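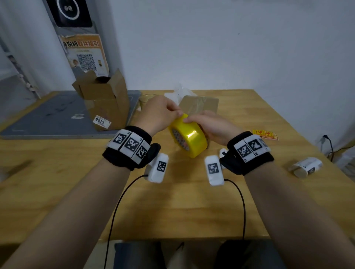 What does a mortgage point cost the borrower?

One point costs one percent of the loan amount, paid at closing, in exchange for a lower rate over the life of the loan. On a $383,500 loan that's $3,835, due on the same morning as every other check you'll be asked to write.

## Handout 4: Points, locks and the break-even month

Personal Finance II, Flustbridge Adult Evening Program
Instructor: Lizeth Tamayo

Bring a calculator. Your phone has one, under all the other things your phone does.

### The break-even month

Divide what you pay for the point by what it saves you each month. The answer is how many months you have to keep the loan before the point starts earning its keep.

- Cost of one point: $3,835
- Monthly saving at the lower rate: $59
- Break-even: month 65

Sixty-five months is five years and five months. If you sell or refinance in year three, you have made a generous gift to your lender, who won't send a card.

The simple version ignores what the cash could have earned elsewhere. For the homework, ignore it too. We put it back in next session, and the break-even month moves later.

### Rate locks

A lock holds your quoted rate for a set number of days, 30 in our worked case. Things to find out before you agree to one:

- Does the lock cover the points as well as the rate?
- What does an extension cost, and who pays if the delay is the lender's?
- Is there a float-down, and how far must rates fall before it kicks in?

Get the answers in writing. A loan officer's cheerful tone over the phone is not a contract term. 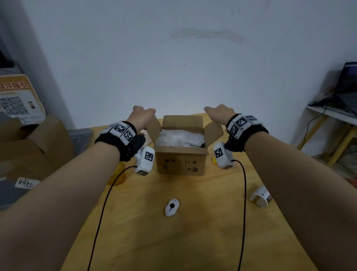
Closing costs come in two piles, the ones you can shop for and the ones you can't. Title search, settlement agent and survey usually belong to the first pile, and most buyers never shop for any of them. By then they're tired and thinking about moving day. A small cardboard box, open on a table with a hand at each flap, is a fair model of a Loan Estimate: you get to look inside before you close anything, so look. Page two is where the fees live.

### Worked case: Hurkesex v. Pirnport

Two made-to-measure offers on the same 30-year fixed loan, for the Ammann household:

- **Hurkesex Home Lending:** lower rate, one point, $3,835 up front
- **Pirnport Savings:** higher rate, no points, lender fee of $1,000

The Hurkesex payment is $59 a month lower and there's no separate lender fee. The real difference up front is therefore $2,835, and the break-even is month 49 – a good deal sooner than our first answer. Half of last October's class forgot the $1,000. The other half forgot to round up.

### For next session

1. Redo the Ammann case with an $11 larger monthly saving.
2. Decide which offer suits them if they plan to move in four years. One sentence is plenty.
3. Read the chapter on escrow, or as much of it as you can stand.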